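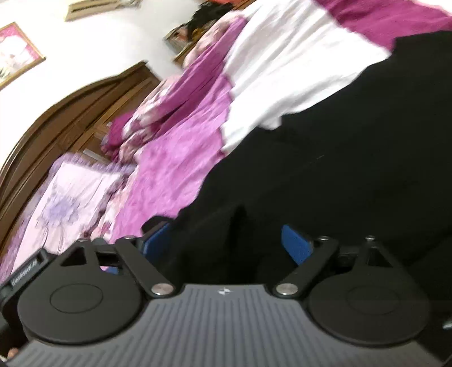 Fig. 1. Clothing and bedding on a bed with a dark wooden headboard.

Consumer Research Methods, Unit 6
Handout: What people say they own, and why you should doubt it
Instructor: Blandine Picard

Most of what gets published about household clothing comes from asking people. How many shirts do you have? How often do you wear them? When did you last throw one out? The answers go into a table, the table goes into a report, and by the time it reaches a newspaper the word "reported" has dropped out. This unit is about that missing word.

1. The recall problem

Nobody keeps a running count of their socks. When a survey asks for one, people build an answer on the spot. They think of the drawer they opened this morning and forget the box under the stairs. They round. Look at any raw wardrobe survey and you will find piles of answers at 10, 20 and 50, and hardly any at 19. Closets do not come in round numbers. Answers do.

The usual defense is that the errors cancel out. Ask yourself why they would. Forgetting a coat in storage is easy. Inventing a coat is hard. If the mistakes lean one way, a bigger sample gives you the same wrong figure with a smaller margin of error printed next to it.

2. The Gimness exercise

You have the Gimness worksheet from last time. It is made-up data for practice, so don't cite it. There are 500 households, each asked for a total number of garments, and 62 of them were then visited and counted. The worksheet invites you to take the gap between the two numbers and apply it to everyone else.

Before you do that, read the note at the bottom of page 2. The visited households agreed to be visited. Would you let a stranger go through your laundry? People who say yes may be tidier, or prouder of their closets, or just home more. We don't know, and the worksheet gives you no way to find out. Mingxuan Qin raised this in section and I have yet to hear a good reply to it — including mine.

3. "Worn in the last year"

This question is a favorite, and I think it is close to useless. Does trying something on count? Does a jacket worn once to a funeral count the same as the jeans worn every weekend? Two careful people with the same closet can give very different answers and both be right.

Then there is the matter of who is asking. A survey that opens with a paragraph on textile waste will get one set of answers. A survey that opens with a coupon will get another. Always ask for the full questionnaire, with the questions in order. If the authors won't share it, lower your opinion of the result.

4. Diaries

Clothing diaries are better than recall. They are also tiring to fill in, and entries tend to get thin as the weeks go by. A falling line on the chart might mean people wore fewer things. It might mean they got bored of writing them down. Check whether the authors even mention the second possibility.

For next time

Read the Durkus packet, sections 1 and 2. Write one page on how "garment" is defined there and what the definition leaves out (hint: look for underwear, then for bedding). Please don't tell me the sample is too small unless you can say too small for what.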